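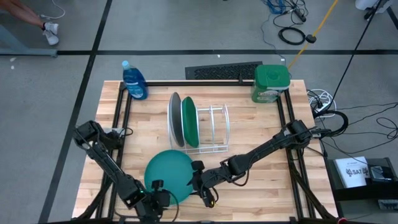

The teal plate, on the butcher block

Search the forum Go Advanced

Thread: Hand wash or dishwasher for colored plates?

leidy_c
Ok so I finally replaced my mismatched thrift store plates with a set in teal and I'm scared to ruin them. The seller says dishwasher safe, my aunt says no way, colored glaze goes dull in a year. Who's right? I've got 8 of them and I really don't want to stand at the sink every night.

MervB
Your aunt! I had dark blue ones from Omell and they went cloudy by September. Hand wash, dry with a towel, done.

tyson.cormier
Disagree with Merv. Cloudy is nearly always hard water film. Soak one in white vinegar for a bit and see if the color comes back before you blame the machine. Mine have been through the dishwasher for years and the only damage is a chip I put there myself (elbow, faucet).

MervB
Tried vinegar. Still cloudy. I know what my own plates look like, Tyson.

manon_l
You could both be right – some glazes etch and some just get film on them. I run mine on the short cycle with half the soap and skip the heated dry. Also don't let them knock together, that's where my gray fork-looking marks came from. A little baking soda paste took most of those off.

leidy_c
Short cycle it is! I'll keep one out and hand wash it so I can compare. Merv I will report back even if you win.

MervB
I'll be here.

Comments

Amrit P.
We did the same test with bowls and forgot which one was which. Put tape on the bottom.

gauthier427
Felt circles between the plates in the cupboard, too. Cheap and they stack so much quieter.

Contact us | Copyright Skiltero Forums | Back to top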